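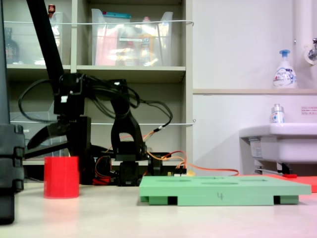 Automation Group Completes First Round of Gripper Trials

The Automation Group at Windia has completed the first round of its small-arm gripper comparison, which opened in July under the direction of Xiaoyan Qin. Two grippers were tested on the same black servo arm: the curved two-finger unit supplied with it, and a parallel-jaw unit built to a design from Cakton. Both were driven by the same Juvus controller, with no change to the control settings between units.

The comparison used a set of numbered shape blocks and plain colored pieces. Block 4, the light green one, was chosen for most sessions on account of its recesses, which differ in outline and call for different approach angles. The red cylinder served as the standard piece for grasping from the side and from above.

In all, 1,161 grasp attempts were logged. Gopinath Arumugam, who prepared the test plan, reports that the curved fingers gave the steadier hold on the cylinder, particularly when the arm approached at a low angle. The parallel jaws placed flat pieces more accurately and needed fewer corrections near the table surface. Neither unit performed well on narrow pieces lying against the edge of a block, and this task will be repeated in the second round with softer fingertip pads.

Cable routing received more attention than had been planned. Of the sessions held, 31 were stopped early when a cable loop pulled against an upper joint or a servo connector worked free. Donal Fahy has proposed a shorter harness with a fixed clip at the upper joint, and a trial version has been ordered. Staff who use the arm in the meantime are asked to check each connector by hand before power is applied, and to move the arm slowly through its full range before starting a program.

The second round will also compare two camera positions, one beside the table and one above it. Tomás Gilmartin will lead this part of the work. Requests to include additional pieces or blocks should be sent to him before the test plan is closed. Pieces wider than 40 millimeters cannot be accepted, as they exceed the opening of the parallel-jaw unit.

The full results table and the controller settings are available from Ultan Cullinane on request. A short presentation of the findings will be given in the Ó Ceallaigh Room at the next meeting of the group.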